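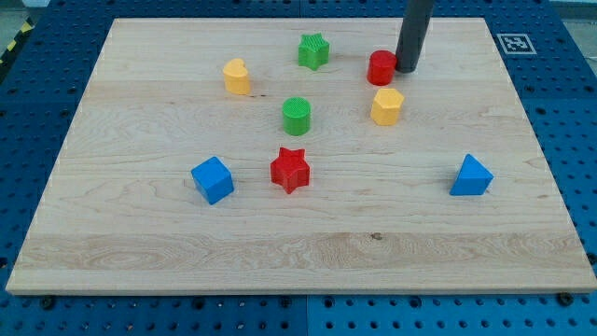

The Mrema Toy Library will open its doors in the old Brolley shoe shop this May, and families can start borrowing on the very first morning. Any household in town can join, and membership is free for the first year. More than anything, the library wants children to get their hands on good, simple playthings, the kind that can be a train on one day and a birthday cake on the next. Small colored plastic shapes set out on a plain wooden board are enough to keep a four-year-old busy through a whole rainy afternoon, and the shelves will hold plenty in that spirit, along with puzzles, dress-up clothes, balance boards, board games and ride-on toys.

The collection opens with 400 items, nearly all of them given by local families over the winter. Each one has been cleaned, checked for missing parts and packed in a clear tub or a drawstring bag with a card listing what should be inside. Members may take home up to five items at a time and keep them for 25 days.

"We had people carrying in boxes from the attic and then sitting down on the floor to play with what was in them," said Godfrey Urio, who will run the library. "One grandfather stayed two hours with a marble run. I loved it! I want the place to feel like that every day we're open, with kids on the rug and grown-ups down there next to them."

The idea came out of a toy swap held last fall in the hall behind Kono Bakery. It was supposed to be a small thing, a few tables and some coffee, and 300 people came through. By lunchtime parents were asking when the next one would be, and a good many of them said they would sooner borrow than keep, as their closets at home were full already. Urio and Elibariki Okoth, a retired kindergarten teacher, started looking for a room the same week.

They found it on the corner, with big front windows and the shoe shop's long fitting benches still in place. The benches are staying. So is the little step-up platform where children used to stand to have their feet measured, which has been painted yellow and is already the most popular spot in the building.

Okoth has sorted the collection by the way children play, with sections for building, pretending, moving, making noise and thinking hard. Ages are printed on the cards as a guide only. "I taught for a long time, and I have seen a nine-year-old completely lost in a set of baby blocks," Okoth said. "Good for him. He was making a harbor. Let them pick what they want, and if it goes back the next day, fine, they'll pick something else."

A special shelf will hold toys for children who find busy lights and sounds hard to manage, and another has puzzles with large knobs and games with big, easy-to-grip pieces. Families are welcome to try anything in the room before taking it home. Lost pieces happen, and there are no fines for them. Members are just asked to write what's missing on the card so the next family knows.

The opening morning begins at 10 a.m. with a story read aloud by Okoth, followed by free play and sign-up at the front desk. Kono Bakery is bringing cinnamon rolls. Mutley, the big plush dog who sat in the shoe shop window for years, will be back in his old place, freshly washed and with a new left ear.

After that, the library will be open every Wednesday from 2 p.m. to 6 p.m., with 14 places set aside each week for a quiet play hour before the doors open. The quiet hour is best suited to children who like a calmer room, and a place can be saved at the desk.

To join, bring one piece of mail showing a local address. Toys in good condition are gladly accepted whenever the library is open, especially train track, wooden animals and rhythm instruments. Stuffed animals cannot be taken at this time.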